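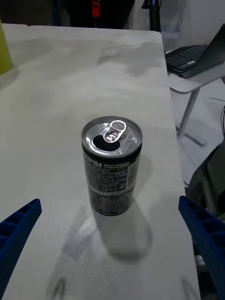
Bouchra Kabbaj objected, in written comments on an earlier version of this section, that small drink containers should not be treated as a single class, as households do not sort them that way. Her point is accepted in part. In the Zallel district survey, 67 households kept a record of every drink container they threw out during March, and the entries show that metal and paper were handled by different habits. Cans were usually set aside for collection. Paper cups went into general trash in most homes, including those with a separate bin for paper.

4.2 Mixed containers

A second difficulty concerns containers discarded one inside another. The sorting rules used in Zallel go back to a 1935 ordinance on glass and tin, and they assume that each item arrives alone. Staff at the Dobre transfer station reported that nested items were assigned to the class of the outer container - a practice that understates plastic and overstates paper. In the station's own check, up to 16 percent of paper cups held another item (Figure 2).

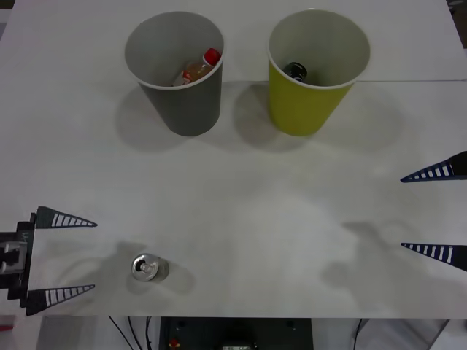
Figure 2. Gray paper cup with a small red-capped plastic bottle inside.

For the present analysis, nested items were separated on paper and each was entered under its own material. Where a record did not name the inner item, only the outer one was counted. This rule was applied to both the household records and the Dobre check, and the totals in Section 5 follow it throughout. Records from the Rekex apartments were left out, as residents there share one trash room and entries could not be tied to a household.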